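Third week of teaching two arms to fill a plastic bag

I promised Ross Haldane I would write down how the recording goes, so that he does not need to ask me every time on the phone. The job in the Gristley set is simple to say: toy fruits and vegetables, a green basket and a clear bag. A person drives both arms by hand control and the program saves everything. Later the model tries to learn from it.

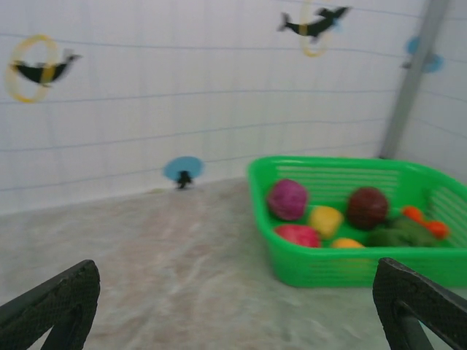
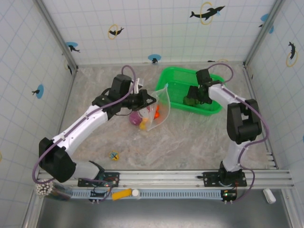
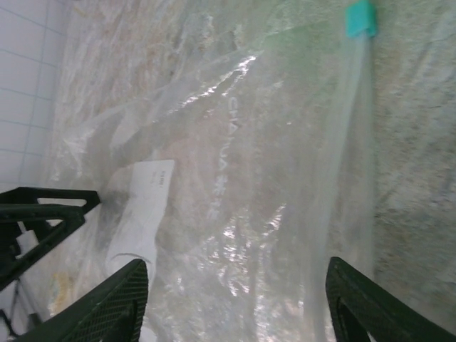
How many examples do you need before the model does something useful?

For one simple task, we started to see useful behavior after 70 good episodes. It was not reliable yet, but the arms went to the correct places and did not hit each other. Now we have 276 recorded, and 229 of them passed my check.

The check is the slow part of my work. I watch each episode at double speed and I mark where the driver hesitates. A short stop is fine. A long stop is a problem - the model learns to wait also, and then it waits forever. In February we had a full set like this and Hamish Imrie had to throw it away. He was not happy and neither was I.

The bag is more difficult than the toys. A toy fruit has the same shape every day, but a thin bag takes a new shape each time you touch it. So I ask the drivers to not make the bag nice before they start. Finlay Crichton is the best driver we have, and he has a habit to make everything flat and neat. His episodes look beautiful but they teach the model only about neat bags. We spoke about this and now he drops the bag and leaves it how it falls.

I also changed the order of work. Before, one person recorded the whole morning. Now we change every 4 episodes, and the styles are mixed better. It costs some time, because each person wants to adjust the chair and the hand controls again.

Things I still have to do: rename the folders from the first week, write the rule for when a toy falls outside (I think we keep the episode if the driver picks it up again), and ask Nkrumah Acheampong if the training can start on Thursday night or if the Wurnen people have the computer until the weekend.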